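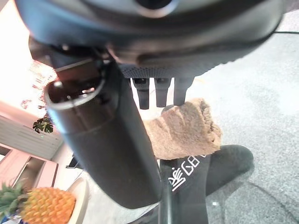

Is it any good if you've never driven an arm in your life? I ask because my last setup had a pendant with more buttons than my car, and I gave up on it by lunchtime. That came in through the contact form, unsigned, and it's pretty much the question I get most, so let me start there.

Yes! The Trokham handset is for people who know the job better than they know the robot. You hold one grip in each hand, you squeeze the clutch, and the robot's hands go where yours go. Let go of the clutch and everything stays put while you shift your feet or scratch your nose. I've put first-timers on it at our shop in Pistulier and most of them are moving small stuff from one side of a table to the other before they've finished their coffee (mine included, I drink slowly).

Trokham two-hand teaching handset
$704, both grips, base station and recording software included

What you get in the box
2 grips, left and right
Base station with power supply
Clutch pedal, if you'd rather squeeze with your foot
USB cable and a spare
Soft case
A printed quick start sheet, because I like paper

The pair weighs 600 grams with the batteries in. I went back and forth with Khurana, the shop that molds the shells for us, over shaving that down further, and in the end I left it alone. A little weight steadies your hands. If you've ever tried to line up a gripper with a very light controller you know how your wrist starts to wander.

Now, about recording. Press the thumb button and you're capturing: grip pose, finger squeeze, the robot's own joint readings and whatever cameras you've got plugged in, all on one clock. Press it again and the take is saved. There's a third press for "throw that one away," and you will use it a lot. I do. Fumbled takes have their uses, though, so the software asks if you'd like to keep them in a separate folder.

My favorite practice job is tidying a coffee table. Bottles and fruit, a cloth, a tray to put things in, nothing fancy. It makes you reach across yourself and it makes you plan, because the tall things always end up in front of the short thing you want.

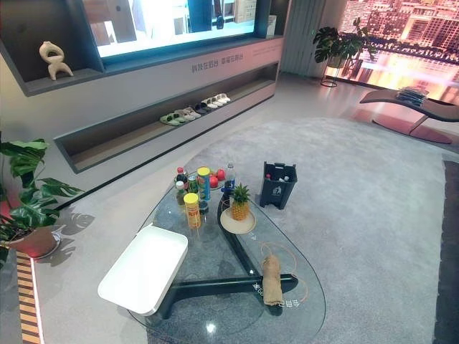

I'd say start with the soft items. They forgive a sloppy grasp, and you get to feel how the squeeze maps to the fingers before you go near anything that tips over. Then do bottles, then round fruit, which will roll on you at least once. Change where things stand between takes — even just a few inches — or you'll end up teaching the robot one exact table and no others. My own first usable set was 44 takes, spread over a couple of evenings, and I wish I'd mixed up the layout sooner.

You can also teach by hand, if your arm allows it. Flip the selector to Guide, and the base station asks the arm to go slack so you can push it through the motion yourself. It's lovely for slow, precise stuff like setting something down flat. For two-handed jobs I go remote every time, since I only have so many arms and I don't like my sleeves in the wrist camera's view.

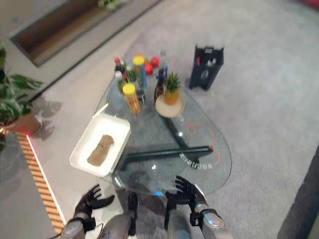

Two-handed table job: both hands at the near edge, tray on the left.

Will it work with my robot?
If it takes position commands over Ethernet, very likely. The Vandex adapter is sold separately and plugs into the back of the base station. Grippers and multi-finger hands are both fine; with a gripper, the squeeze is simply open and close. Send me your model before you order and I'll check it against my list.

Left-handed?
Doesn't matter, the grips can be swapped in the settings. The clutch can go on either side too.

How long do the batteries last?
Nearly a full afternoon of steady recording for me. They charge on the base, so drop them back in whenever you break.

Is there any lag?
A bit, over wireless. I plug in the cable when I'm doing anything close to glass, and I'd suggest the same. There's a speed limit slider as well, so keep it low for the first day.

Returns
Thirty days, in the case, with the cables. Orders go out from Pistulier in the morning if they're in by 4 p.m. the day before. The replacement grip covers are back in stock in gray, and black should follow in November.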